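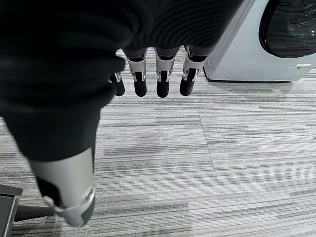 So we finally made it to the open day at the Ratard carpet mill in December, and I'd go again tomorrow! Jeanine Visser walked our group through (she started there in 2000 and knows every loom by its temper). First came the yarn store, which smells like a wet sweater, then the dye room, where I got a splash of green on my good shoes – still there, by the way.

My favorite part was the sample room. They let you flip through the old pattern books, and I spent almost 13 minutes on one called Plosia, all tiny leaves and wiggly vines. My sister liked the stripes better, but she likes stripes on everything.

The tour takes two hours and there's a lot of standing, so wear something comfy. Parking was a mess and we ended up way down by the Agbayani bakery, where I bought two cheese rolls and ate both before we got back to the gate. The remnant shop closes at 4, and I came home with a hall runner that's a bit too long for the hall.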